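Wood tabletops

A tabletop is the flat working part of a table, and a wooden one is what most of us grew up eating, drawing and doing homework on. I've been writing up household surfaces for the Dalley pages for a while now, and this is the entry I kept putting off – there's just so much to say about wood!

Pale woods like maple, birch and ash make a room feel bigger, and they hide dust nicely (mine gets away with a lot). Dark walnut looks grand but shows every crumb. Most solid tops are made from boards glued side by side, and they swell a little across the grain in damp weather, so makers often attach them with slotted screws or small clips that let the wood move.
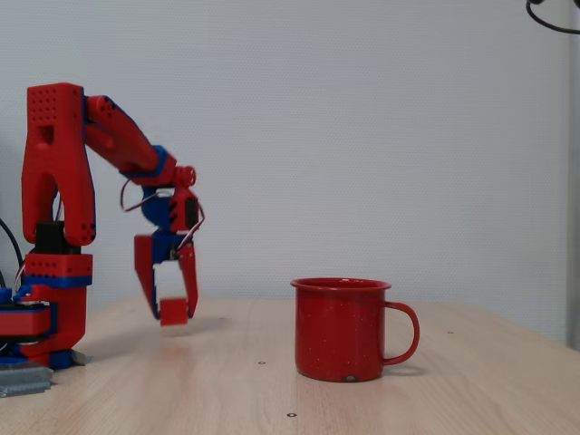
A light wooden tabletop in use.

Finishes come in two broad families. Oil soaks in and is easy to patch, while varnish sits on top and takes spills better. I oil my kitchen table every May and give it 3 thin coats, wiping off the extra after 15 minutes. My old desk is varnished, and I've hardly touched it in 25 years.

White rings from hot mugs are usually moisture caught in the finish. Black ones go deeper and often need sanding. For the underside, see the separate entry on aprons and stretchers.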